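Why I Want the Boring Hour Back

By Faraji Rweyemamu

I look after one cell. It has two arms, one table, one green tray and two baskets, and in our workshop we call it Garari. My colleagues build bigger things and they sometimes ask me if I am not bored. I am writing this to answer them, and also to argue for something which our management in Pralberg wants to make shorter.

The cell at work, from the head and from the wrist:
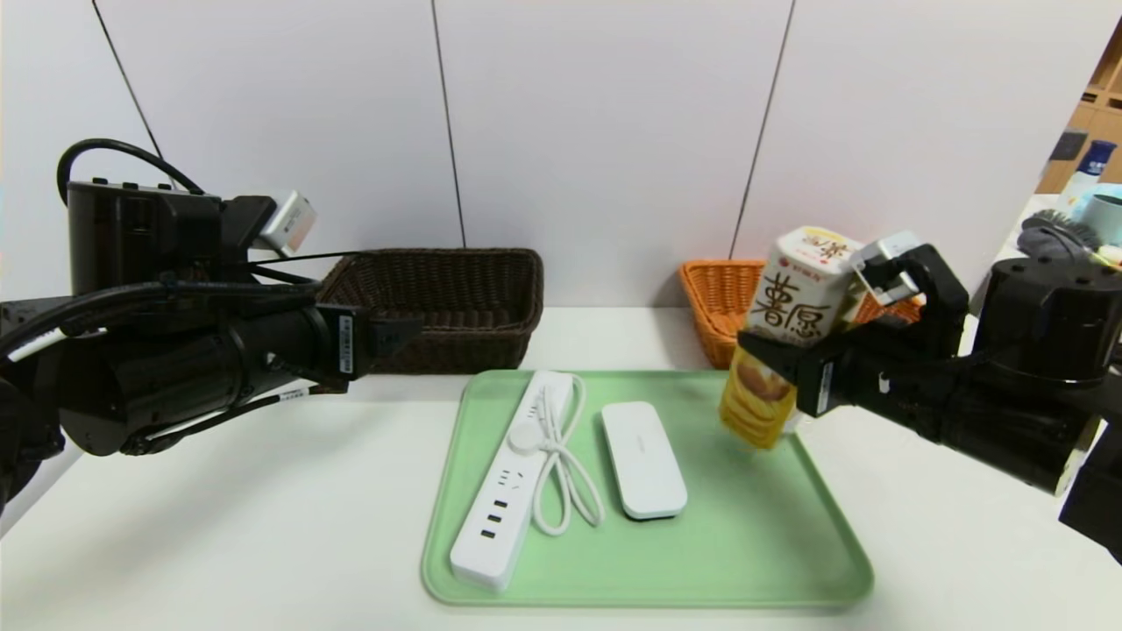
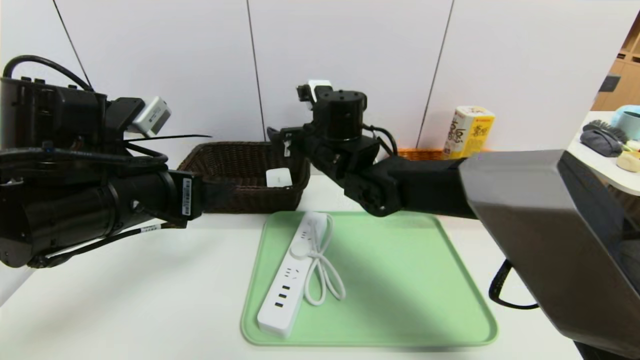
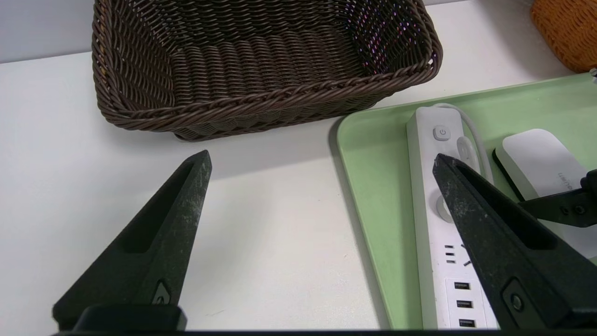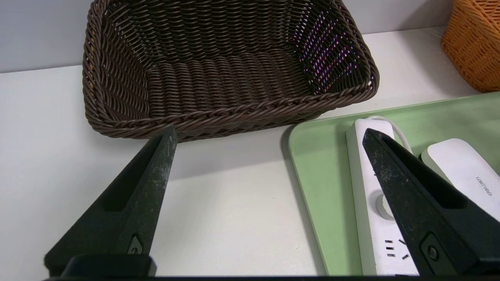
The thing I want to defend is the inspection before the first run of the day. It takes one hour. The proposal is to do it in 12 minutes, with a checklist on a tablet, and to let the software find the rest. I have read the proposal three times and I understand why it looks good on paper. I still believe it is a mistake.

Let me begin with the fingers. A gripper finger is a simple part and so people do not respect it. On our cell the fingers are black and they are scratched near the tips, and a new person will always ask me whether scratched is bad. Usually it is not. A scratch in the paint changes nothing for a juice carton or a power strip. What changes something is a finger which has moved a little on its screw. You cannot see this from the door. You put the driver in the screw and you feel if it gives. The checklist says "fingers: visually OK". With this sentence, a loose finger passes every morning until it drops something.

In June we had exactly such a case. The left gripper closed well in the air, but with a soft box it turned a small amount to one side. The software told us the grasp was good, for the motor current was inside the limits. We ran 587 cycles like this before I found the screw. I do not blame the software. It was asked about current and it answered about current. I blame the morning when I was in a hurry, and I can say this freely because the hurry was mine.

The second matter is cables. On an arm of this type many cables run on the outside, and each one needs enough slack for the worst position of the wrist, but it must not have so much that it catches on the forearm or hangs in front of the camera. There is no number for this in the Koster manual. The manual shows a nice drawing of the arm standing straight, in which every cable looks perfect. The arm in real work is folded and turned, and there the loops become tight or they become big. So I move each joint slowly to its end, by hand where I am allowed, and I watch the loops. It takes 14 minutes for both arms. This alone is already more than the whole new inspection.

I also want to say a word for labels. When I started, half of the cables had none, and to find one bad connector I had to follow it with my fingers along the whole arm like a blind man. I put small white tags over two evenings. A colleague laughed at me and said that I was decorating. Now he is the first to read the tags when he has a fault on the night shift.

Then there is the table. People think that the table is furniture. For me it is a part of the machine, the same as a joint. If someone cleans it and pushes the tray a bit to the side, the arms will still find it, because the cameras are good. But then the tests of Tuesday cannot be compared with the tests of Monday, and after one week nobody knows why the numbers went down. I check the tray and the baskets against my own notes, and I wipe the camera glass with a dry cloth. A wicker basket, by the way, is a hard object for a robot. It has holes, and through the holes comes light, and the rim is not really straight anywhere. If the wrist camera is dirty, the basket is where I notice it first.

My opponents have one strong argument and I want to be fair to it. They say that an inspection which depends on one person is weak, because this person can be sick or can leave the company. This is true. I was sick in the spring, and my replacement from Teklow did the inspection from my notes and missed two things, and that was the fault of the notes. So I agree that we need better writing. I have started to write the inspection again with photographs of what is good and what is bad, and every new technician will do it beside me five times before doing it alone. It will be long to read. I accept complaints about that.

What I do not accept is the calculation of saved time. The proposal takes the minutes which we save each morning and multiplies them for the whole year, and the result is a beautiful number. On the other side it puts zero. The stopped days are not in the table, also not the cycles we had to throw away in June, also not the gripper which we sent back for repair when only a screw was loose. I asked for these costs to be added. I was told that they are difficult to estimate. Then please estimate them badly, but do not write zero.

My own proposal is simple. Keep the full hour on the first working day of the week and after every change of fingers or cables. On the other days do half an hour, with the screws and the cable loops always included. After 1,000 cycles, stop and do the full hour again, whatever day it is. I have sent this to Pralberg, and I am waiting for the answer.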